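Visitor demonstration checklist: sorting bench
Site: Pirum, ground floor
Checked by: Drita Stojanović
Demonstration by: Hutsuliak
Month: September

1. Written risk assessment seen before doors opened. YES
Comment: Two pages, one of them mostly about fire exits. Signed by Myroslav Bilyk.

2. Stop button within reach of the presenter. YES
Comment: Pressed at my request. I was told it gets tested every morning. No log to back that up.

3. Visitors kept behind a marked line. PARTLY
Comment: Line was there at 10.00. By 11.30 children were leaning over it.

4. Task matches what the leaflet promises. PARTLY
Comment: Leaflet says "sorts anything". It sorts red and blue cubes on to red and blue plates.
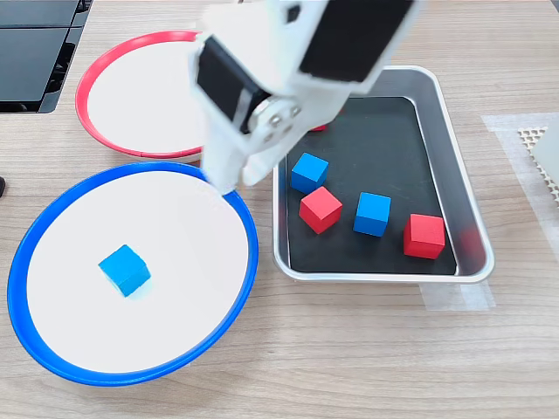
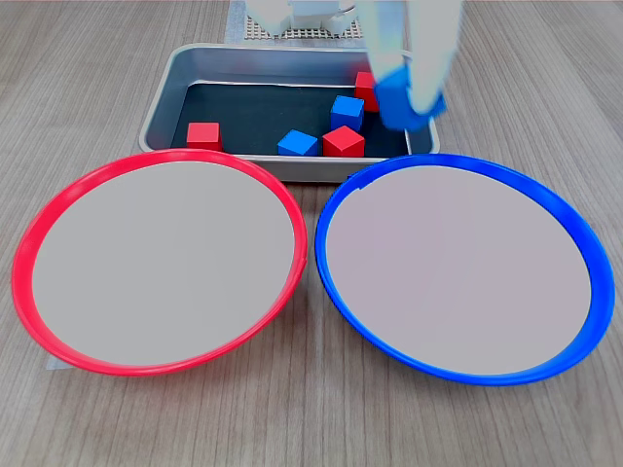
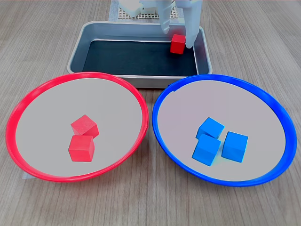
Sorting bench: cubes, metal tray, red-rimmed and blue-rimmed dishes.

5. Gripper pinch point explained to visitors. NO
Comment: Presenter talked about speed instead. Add a spoken warning.

6. Bench surface tidy, nothing to snag. PARTLY
Comment: Tape and loose sheet material on the tabletop. Fix down or remove.

7. Claims on display boards supported. NO
Comment: "100% accurate" needs a source. I asked twice and got a brochure.

Result: may continue, subject to items 3, 5 and 7. I remain to be convinced that it shows the public much about factory work.

598 views | 70 shares | 2 comments

Hélder Godinho
Fair on item 7. We've had the same trouble with boards at Worasa. Was the stop button wired or wireless?

Severyn Prokopenko
My daughter loved it. I'd have liked to see it try a green one.

Recent checklists
Ruveo open day: lifting platform
Worasa: conveyor guards, repeat visit
Pirum: visitor route and signs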